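A visit to Skustum, 21st December

Our group from Homen went to see the Skustum repair works, where Vanell garden machines come back for service. I work in a packing hall myself, so I wanted to know what the people there think about the robots. We were 28 visitors and the stairs were narrow.

The tour began at the tool return. After each shift the hand tools must go back into yellow bins, and this was always the job that everybody left for the next person. Now robot arms do the sorting, one small pen for each pair of arms.

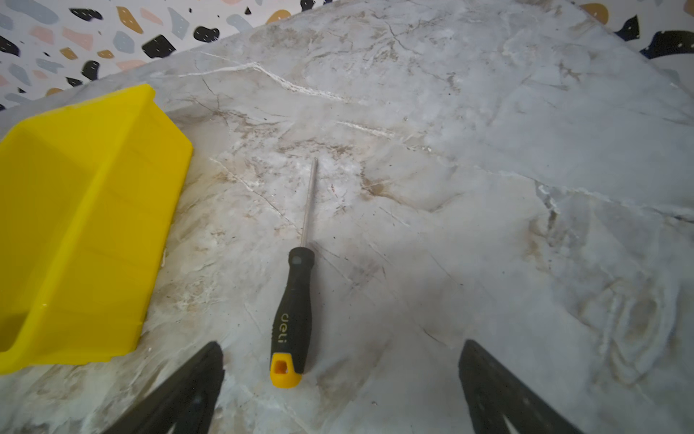

Who decides which tool goes in which bin?
The bench workers decide, and they can change the list on a screen at the end of the hall.

A woman from the benches told us that she had been against the plan in May. She was afraid that her hours would be cut. The hours stayed, but her work is different — she now spends part of the morning checking the arms and the rest on motors. She misses the talk at the sorting table a little. Her colleague does not miss it at all, because his back was hurting from it.

The works handles 1,000 tools in a busy week. The arms are slower than a person, our guide said, but they continue in the evening.

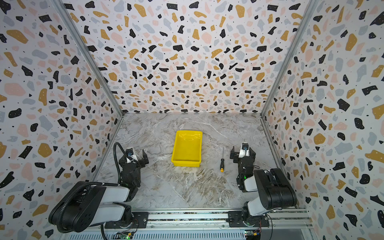 One of the sorting pens at Skustum, with a screwdriver beside the yellow tray.

After the coffee we took bus 112 back. In spring we will visit Alarcón, where the training for new bench workers is given.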